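# durnov-hours

A plain-text record of when the shops on one street say they are open, and when they are.
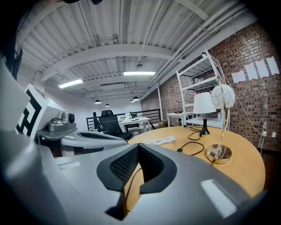
The first complaint reached us before the first release did: Mikham wrote in to ask why the hardware store was listed as closed at 1:30 p.m. when the sign on its door says it stays open straight through to six. Mikham had gone by the sign. We had gone by the door, and the door was locked.

Both columns are in the file now, and that disagreement is more or less the whole dataset.

We use cookies to improve your experience. By continuing to browse you accept our cookie policy. Accept | Manage preferences

## What's in it

One CSV, 228 rows. Each row is one visit to one shop on Durnov Street, made on foot, usually with an errand attached. Columns:

- `shop`: a short name we made up. The real ones change with the awnings.
- `sign_says`: `open`, `closed`, or `unclear`, going by the posted hours at the time of the visit.
- `door_says`: `open` or `closed`. A door is open if you can walk in and somebody looks up.
- `note_on_door`: the handwritten note, if there was one, typed out with its spelling left alone.
- `time`: local, 24-hour, rounded to the nearest five minutes. My watch doesn't deserve better.
- `season`: `warm` or `cold`. We tried four values for a while and argued about October until we gave up.

The file is UTF-8, comma separated, with quotes around the notes. One shopkeeper is very fond of commas.

## How it was collected

By walking to places and wanting things. There was no schedule. If the bakery seems to be visited far more than the shoe repair, that's a fair picture of how often I need bread compared with heels. Anyone planning to weight the rows by shop should go ahead, and should know that no amount of weighting will get more visits out of the shoe repair, which opens when it feels a calling.

Visits are clustered between 8 a.m. and 7 p.m. Three rows were logged after midnight. They're all `closed`, they're all correct, and I don't want to discuss them.

Phone calls don't count as visits. We allowed them in the first version and had to take them out, after a cheerful voice assured us the stationery shop was open and it later came out that the number belonged to a dentist.

## Reading the note column

This is the part people seem to enjoy. The notes have been sorted very loosely into types, in a second file called `note_types.txt`. The types overlap and the borders were drawn late in the evening.

`back_soon` is the largest. It has no time attached, ever. We looked for a pattern in how long "soon" lasts and found that it lasts until you've gone home.

`back_in_n` gives a number of minutes. The number is sincere. The trouble is that the note never says when it was written, so "back in 10 minutes" is true at some point on any given day and you're welcome to guess which.

`family` covers weddings, funerals, and one christening that took up most of August.

`delivery` means the owner is waiting for a truck. It's the only type where the owner is usually on the premises, out back, and can hear you knocking.

`other` has 22 entries and all of the good ones.

Please don't correct the spelling in pull requests. "Clossed" appears often enough from one shop that I've come to think of it as the house style.

## Known problems

- The `unclear` value in `sign_says` is doing too much. It covers signs that have faded, signs behind a roller shutter, and the pharmacy, which has 3 signs that disagree with one another.
- The shop called `baláž` changed hands partway through. The name stayed, the hours didn't. Rows from before and after are not marked, and they should be.
- Some of the `cold` rows were plainly logged by a person in a hurry. You'll know them by the missing notes.
- The accent in `baláž` breaks at least one popular spreadsheet program on import. Choose UTF-8 in the dialog and it comes back.
- Holidays aren't flagged. Half the street keeps them and the other half keeps different ones.

## What it's good for

Teaching a beginner to join two columns that ought to match. Settling an argument with a map app. Making a chart with a large dip after lunch. Someone used an early copy to decide when to buy paint and reported that it worked on the second try, which beats my own record.

It's no use for judging any one shop. A few visits say as much about my errands as about the owner's habits, and I have to go on buying bread there.

## Related

`prorari` is the little script that checks the CSV for typos and impossible times. It lives in the `tools` folder and runs without arguments. It prints nothing when all is well and one very long line when it isn't. Making the line shorter is an open issue and has been for as long as there have been issues.

## License

Do what you like with it. Credit is nice. If you republish the opening hours as fact, kindly leave my name off.

## Changes

- Phone calls removed.
- `door_says` added after the hardware store business.
- October assigned to `cold`, under protest.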